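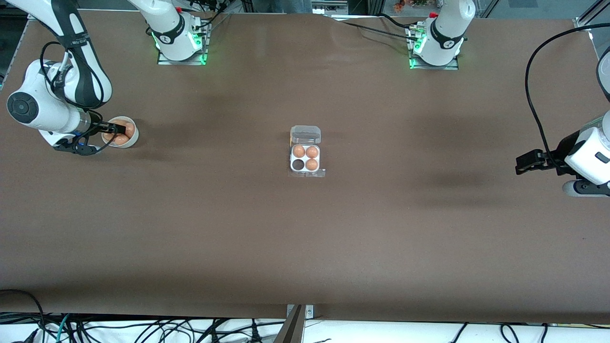 My grandmother kept her recipes in a school notebook with a blue cover, and in July my aunt Benedita Abreu mailed it to me in a padded envelope. I had asked for it many times. She always told me it was lost, and then one day it was in my mailbox, with a short note that said "take care of the spine."

I want to write a little about how I am copying it, because two people asked me after my last post.

The notebook has 80 pages, and my grandmother, Ermelinda Brandão, filled both sides of almost all of them. She wrote with a fountain pen at first, later with whatever was near the telephone. The early recipes are long and polite. The later ones are only a list of things with no verbs at all. For the orange cake she wrote "eggs, the sugar, oil, oranges of the small kind, oven." How many eggs? How hot is the oven? I suppose that she knew it, and the notebook was only to remind her that the cake existed.

The measures are my biggest difficulty. She used a coffee cup, a soup plate and something she called "the measure of the house." I asked my aunt what it was, and she said it was a tin mug which hung beside the stove. My aunt still has the mug! She filled it with water up to the line where the handle begins, and poured it on her kitchen scale, and it came to 285 grams. I was so happy about this number that I wrote it on the inside of my cupboard door.

With eggs I have less luck. The eggs in her village were from her own hens and smaller than the ones I buy here. When a recipe says six, I now begin with five and look at the dough. Two times it was too dry and I added the last one after all. For the bread of the feast day I am still not sure.

My method is slow. I type each page in Portuguese exactly as she wrote it, also with the mistakes, and I put my English version under it. If I cannot read a word, I leave a space and I call my aunt in the evening. Some words she cannot read either. There is one that could be "lard" or could be the name of a neighbor, and we have decided to leave it open.

Until now I have finished 34 pages. I hoped to have 40 before the winter, but I cook most of the recipes before I go to the next page, and the family cannot eat so much cake. My son has asked if there is any soup in the book. There is, on the pages near the end, where the ink is very pale.

In the margins she also wrote things that are not recipes. The price of a pair of shoes. A telephone number with too few digits. Beside the rice pudding it says "rained all day, nobody came, good pudding." I type these too, in the same place where she put them.

The next one is a quince paste which needs a copper pot. I do not have a copper pot. If you have made it in an ordinary steel one, please write to me how long you stirred and if it stuck to the bottom.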